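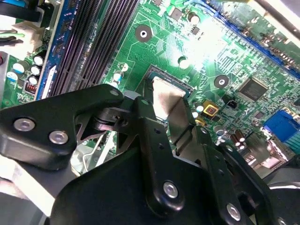

Finger over the socket, as seen from the wrist cam.

Teaching the arm to seat a CPU — remote control or push it by hand?

Osian Mathias

Hi all, hoping somebody here has been through this. I'm trying to teach our arm to handle the processor step on an old desktop board, and I can't get demos I'm happy with. Right now I drive it with a leader arm from across the bench and watch the wrist camera on a monitor. Big moves are fine. Getting into the case is fine too. But once the finger is over the socket it hides half of what I need to see, and the glare off the board doesn't help!

I have 709 recorded tries saved and I'd guess a lot of them are me wobbling around above the socket trying to work out how high I am. The policy I trained on them wobbles in just the same way, so I suppose it learned something. Should I switch to grabbing the arm and guiding it by hand (ours has a free-drive mode), or stick with remote and clean up what I have? Software is Tronen, if that matters.

Alun Ifans

I'd stay on remote, but change how you record. I did a similar job at Nakcombe last December and tried both. Guiding by hand feels great, you get the contact through your fingers and the motion comes out smooth, but my knuckles were in the wrist view half the time, and the policy never sees knuckles when it runs on its own. I ended up throwing that whole batch out.

What worked for me was splitting the task up. One set of demos for the approach, one for picking up the processor, one for lowering it in, and one for the lever and frame.
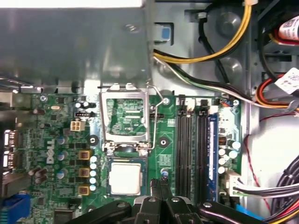
Start the lowering demos with the retention frame already flipped up and the lever out of the way, every time, until the policy is decent. Then add the messy starts back in. Also scale your leader arm down near the board. I had mine so that a big hand movement made a tiny finger movement, and the wobble mostly went away (my wrist was pretty sore by the evening, mind you — take breaks).

For the hidden socket, come in from one side and pause where you can still see two edges of it, then go down. If you do the pause in every demo the arm picks it up as well. And put a second camera on the case wall if you can. I fought the glare for ages before I moved the lamp, so move the lamp first.

As for your old tries, I wouldn't bin them. Trim the hovering off the front and keep the ones where you went down in a single go. Practice on a dead board too, those socket pins bend if you look at them wrong.

Rosser

just use free drive, way easier. put a handle on the arm further up so your hand isnt in the shot

Osian Mathias

Thanks both. Lamp is moved and I can see the socket edges a lot better already. The side approach feels weird but I'm getting used to it. Rosser, I like the handle idea, do you clamp it on above the wrist joint or below? Ours is a Runberg and there isn't much flat surface to clamp to.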